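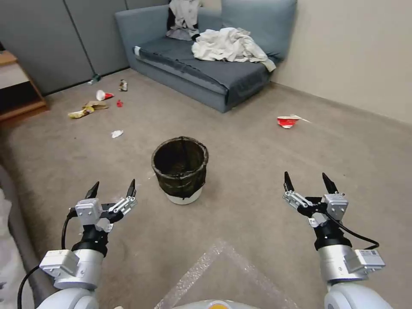
Por la redacción de Peñalver Peques
Última actualización: marzo
Inicio | Ciencia | Casa | Planeta | Juegos
209 veces compartido · 60 comentarios

¿Adónde va lo que tiramos a la papelera?

Un vaso de papel arrugado en la moqueta, un envoltorio de algo rico, un pañuelo hecho una bola... ¡y la papelera ahí mismo, con su bolsa puesta y la boca bien abierta! Seguro que has visto un suelo así después de una merienda. Hoy vamos a recogerlo todo, y de paso vas a descubrir un montón de cosas sobre la basura, que es un tema mucho más interesante de lo que parece (¡de verdad!).

¿Por qué lleva bolsa la papelera?

Fíjate en la bolsa oscura: está doblada por encima del borde, como el cuello de un jersey. Ese doblez la sujeta para que no se escurra hacia dentro cuando le cae algo encima. Además, el plástico no deja pasar los líquidos, así que si queda un culín de zumo en un vaso, el cubo se mantiene limpio. Cuando la bolsa se llena, se levantan los bordes, se hace un nudo y ¡fuera!

El misterio del vaso de papel

Echa agua en una hoja de cuaderno y verás que se ablanda enseguida. Entonces, ¿cómo aguanta un vaso de papel? Tiene un truco: muchos llevan por dentro una capa finísima de plástico que no se ve a simple vista. Es estupenda para beber, pero complica el reciclaje, porque hay que separar el papel del plástico y no todas las plantas pueden hacerlo. Por eso las normas cambian de un sitio a otro. Pregunta en casa o en el cole qué se hace con ellos en tu localidad.

Envoltorios que crujen

¡Cris, cras! Los envoltorios de las patatas y las galletas suenan así porque están hechos de láminas muy finas y un poco rígidas. Algunos son plateados por dentro: llevan una capita de aluminio que protege la comida de la luz y del aire, y así no se pone rancia. En muchos lugares de España van al contenedor amarillo.

¿Y los pañuelos?

Aquí mucha gente se equivoca. Un pañuelo es de papel, sí, pero usado no va al contenedor azul. Está sucio y sus fibras son muy cortitas, así que no sirve para hacer papel nuevo. Según el lugar, se echa con los restos orgánicos o en el contenedor de resto.

¿Y el plástico de burbujas?

¡El mejor juguete que nadie compró como juguete! Cada burbuja guarda un poquito de aire y funciona como un cojín diminuto. Si está entero, se puede guardar y volver a usar para envolver algo frágil. Y si ya no sirve, pregunta dónde se recoge.

El reto del suelo despejado

En la ludoteca Garkier jugamos a esto al terminar la tarde y nos encanta:

Pon un cronómetro de 300 segundos, o sea, cinco minutos.
Empieza por la pared y ve avanzando hacia la papelera.
Mira junto al sofá, que es donde más cosas se despistan.
Busca también lo pequeñito, como un tapón o un trocito de papel.
Si algo corta o pincha, no lo toques y avisa a una persona mayor.
Al acabar, ¡manos al grifo con jabón!

Nuestra primera vez tardamos 322 segundos y perdimos por muy poco, con la última bolita de papel ya en la mano. ¡Qué rabia y qué risa! Cuéntanos en los comentarios cuánto habéis tardado en vuestra casa.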